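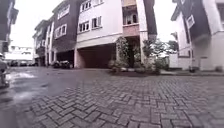
By Róisín Rafferty
31 January 2023
Print | E-mail

Emiko Oda has a spreadsheet open before I've got my coat off. It has 16 rows, one for each street and court on the Pekesthorpe estate, and she wants to show me the column headed "Wheels".

"Everyone asks me which robot we're buying," she says. "I keep saying, come and look at the ground first! You've got block paving in the courts, then kerbs, then tarmac with mud on it. If the thing can't cope with all of that, I don't care how clever it is."

Oda plans equipment for Mac Suibhne, the firm that looks after the estate's drainage. She hopes to have a small ground robot working there by November, going round after heavy rain to record where the water lies and how deep it is. At present two people do it in waders with a measuring stick.

She is plainly having a lovely time. Her shortlist is down to two machines, the Postora and a cheaper one from a maker called Stostau, and she talks about their wheel hubs the way other people talk about holidays.

"The Postora is sealed right up past the axles," she says. "The Stostau is lighter and you can lift it into a van on your own — and that counts for a lot at five in the morning. I go back and forth. Ask me tomorrow and you'll get a different answer."
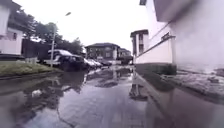 Standing water between the kerbs, with cars parked along the left-hand side.

A street like this one decides a good deal of the budget, she tells me. The water works like a mirror, so a robot that relies on a camera alone may read a reflected building as something solid, or miss the kerb altogether. Both makers sell a depth sensor as an extra, and she has put £2,000 aside for it.

"I'd cut almost anything else first. I'd cut the nice charging dock. I'd cut the paint! But it has to know the difference between a puddle and a hole."

Then there are the parked cars. She wants a machine that will stop well short of them and wait for a person to take over, and she has asked both firms to prove it over a 100-metre run on a wet road with the tester standing at the far end. Stostau said yes the same day. Postora's people sent back 11 questions, and she liked them all the more for it.

Has she thought about hiring?

"Yes, and I'd tell anyone to try it. Hire for a wet month, see what breaks, then buy. The trouble is that when we want one, so does everybody else."

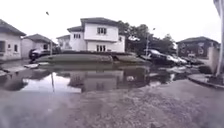

What goes in the budget besides the robot

Spare tyres and seals come first on Oda's list, then a second battery, then a hose and somewhere to use it. "Mud and grit," she says. "Look at any of these roads. It all has to be washed off before the robot goes back on the shelf, and that's an hour of someone's time. Put the hour in the budget."

Training has its own line. She would like four of the drainage crew able to drive it, including the two who do the wading now, and she has already let them try the controls on a borrowed toy car in the yard. They were far better at it than she was.

She also wants the repair terms in writing before any money moves, with a loan machine if theirs is away for more than a week. Neither maker has agreed to that yet. She's ringing them both again after lunch.

Recent items
Sealed or splashproof? Reading the small print
Hire first, buy later: a winter on loan
What a second battery really costs
Depth sensors for wet roads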